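Floncombe has released firmware 2.8 for its L13 series of networked door controllers, the company said on 25/05/2018. The update changes how the units store card records and how they behave when the link to the host computer is lost. It applies to the two-door and four-door models. The single-door model stays on its current release.

The main change is in the local event log. Earlier firmware wrote each card read to the host at once and kept only a short buffer on the board. The new release holds up to 2,659 events in flash memory and sends them in batches of 133. If the link drops, the controller keeps checking cards against its own table and uploads the log when the connection returns.
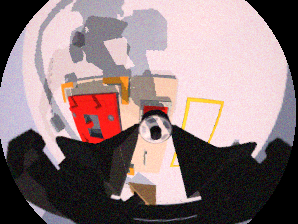 Does the update erase the cards already enrolled on a controller? Card numbers, time zones and door groups are kept, but the event log is cleared, so any unsent events should be uploaded to the host first.

Installation is done over the existing RS-485 or Ethernet wiring. Floncombe gives a time of 13 minutes per controller, during which the door relays hold their last state. Exit buttons wired directly to the lock supply go on working. Those wired through the board do not respond until the restart is complete — installers are told to keep a key holder at each door on that circuit.

The release was tested from March at two sites, an office building in Etivbridge and a cold store in Lanotstead, with 28 controllers in all. One fault was found at Lanotstead, where readers with long cable runs sent duplicate reads after a restart. A setting for the minimum interval between reads has been added to the setup menu.

Paredes, which distributes the L13 series, will supply the file to registered installers at no charge. Controllers shipped with board revision A need a bootloader update before the new firmware can be loaded.

Contact us | Copyright 2018, all rights reserved | Back to top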